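Subject: Re: [cell-users] Gripper moves by itself after stop is reset

On April 2, 2019, the Cedanum cell wrote to the list:

> Hello all,
>
> Has anyone seen a gripper open and close on its own after a protective stop has been cleared? Ours did it last week and it caught somebody's finger. No injury, the skin was red and that was it, but the hand was there for a good reason and I don't want it to happen again.
>
> It is a two-arm cell with electric grippers running through the Fillano driver. The job is tulips. One arm picks up a stem and the other helps to place it. The arm stopped in mid-move and the operator went in to straighten the flower before resuming. A colleague cleared the stop on the screen. The arm stayed where it was, as it should, but the gripper opened all the way, closed all the way, and opened again.
>
> The log shows nothing from our program at that moment. The last command to the gripper is the one from before the stop. We tried to make it happen again and could not.
>
> Is this the gripper, the driver or us? We are on the old driver and have not changed anything since it was installed.

Yes, we have seen it at Hiria, and I can tell you what it was in our case. Ours may not be the same as yours, so please check before you rely on any of this.

Short version: the gripper lost its supply for a moment during the stop, woke up not knowing where its fingers were, and ran its own activation cycle as soon as the driver spoke to it again. The driver sends the activation request without asking anyone. The arm's safety system has no say in it, as the gripper is a separate device hanging off the tool connector.

Why you can't reproduce it: a normal protective stop does not cut the tool supply. An emergency stop on our arms does not either. What cut it for us was a damaged tool cable. With the wrist in certain positions the supply dipped long enough for the gripper to restart. If the arm stops in one of those positions you get the fault, and if it stops anywhere else you don't. I spent a good part of a week pressing stop with the arm in a nice tidy home pose and of course it never failed.

What to look for in the log is not your own command. Turn on the driver's debug output and look for the status register going to zero and then counting back up. In our file it was there plainly, 12 milliseconds of nothing, then the status bits for "not activated", then the driver's activation request. The normal log level hides all of that. Fillano treats it as a reconnect and prints nothing at all if the reconnect works.

Test we used, for what it is worth. Keep everybody out of the cell and have nothing in the fingers.

Move the arm slowly to the pose where it stopped. If you have the joint angles from the log, use those. Getting the tool to the same place with the elbow the other way round will not do, the cable lies differently.

Trigger the stop. Leave it stopped.

Watch the light on the gripper while you turn the last wrist joint back and forth in freedrive. Ours blinked off at 122 degrees and came back on the other side of it. It did this every time once we knew where to look.

Clear the stop and see whether the fingers cycle.

We went through this for both arms. Only one had the bad cable, and it was the one that does most of the reaching across, so the wrist gets turned much further than the other. The jacket looked fine from outside. The break was inside the strain relief, and I only found it after the cable was off and cut open.

I had assumed that the tulip work was gentle on everything. The stem weighs next to nothing and we run slowly so as not to shake the petals. But to hand over a flower without bending it, the arms have to come in at awkward angles, and they keep working from those angles all day. The cable doesn't care how light the load is.

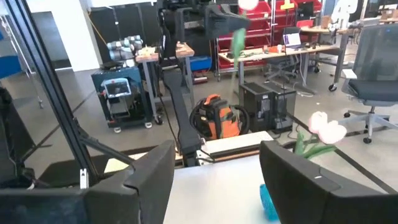
One reply that reached me off list asked why we let anyone put a hand near the fingers in the first place, and said that in their shop a stopped robot is left alone until it has been switched off and locked. Their point was that a stop you can clear from a screen is only a pause, and that a person who reaches in during a pause is trusting software. They also wanted to know whether our risk assessment had covered the gripper as a machine in its own right or had only looked at the arm.

It had only looked at the arm. The gripper was in there as a payload and a shape, with a line about pinching at low force. The force we had in mind was the force our program asks for when it takes a stem. The activation cycle does not use that. It uses whatever the gripper has stored as its default, and on ours that was well above the setting for a stem. So a reader of our assessment would have thought that the fingers could never squeeze harder than they do on a flower, and that was wrong.

On the wider question I half agree. Full lock-off for each crooked tulip would mean that people find a way round it by lunch. What we have now is this.

The driver no longer activates the gripper by itself. There is a setting for it, auto_activate, and it is on by default. Turn it off. After any restart of the gripper the program then halts and shows a message, and the operator has to confirm that the area is clear before the fingers move. Note that in the old driver, which I think is what you have, the setting is read only at start-up. Changing it while the program is running looks as if it has worked and has no effect at all. That caught me out as well.

The stored default force has been set to the lowest value the gripper will accept. The program raises it when needed and puts it back.

If someone has to reach in, they take the pendant with them. No one else clears the stop. This is the cheapest change and I think it would have prevented your case regardless of the cable. With us too it was a second person at a screen who cleared it, meaning well.

Flowers that are sitting badly are taken out with long tweezers and not by hand. People grumbled for a day or so and then got used to it.

Tool cables are now changed every 3 months on both arms, bad or not. That may be too often. I will know more when I have cut open a few of the old ones.

The new cables are from Ciobanu, with a longer loop at the wrist. Check your collision model if you do the same. Our loop brushed the other arm's forearm in one of the handover poses and we had to move that pose a little.

A few things we ruled out, in case it saves you some time. We swapped the gripper for the spare and the fault stayed with the arm. We changed the power supply in the cabinet and it made no difference. We tried an older arm controller version, which cost us a day and made no difference either. I was fairly sure it was the driver for a while and wrote to the maintainers. They answered that the reconnect was working as designed, and I suppose it was, but I have asked for it to be printed at the normal log level. They have said it will go in the June release. If others on the list think the default for auto_activate should be off, please say so on their tracker, as I seem to be the only one asking.

Since the changes we have had the "gripper restarted" message 7 times. All of those were before the cable was replaced, while I was still provoking it on purpose. It has not come back on the new cable, though I would not call that proof yet.

Could you post the joint angles of the pose where yours stopped, and say which way your cable is routed, inside the clips or outside? If your wrist was wound a long way round I would take the cable off before doing anything else. Until then I would keep hands out of there, even with the arm stopped and the light showing what it should.

I can send our debug file if you want something to compare with. It is too large for the list.

Regards,
Hiria cell maintenance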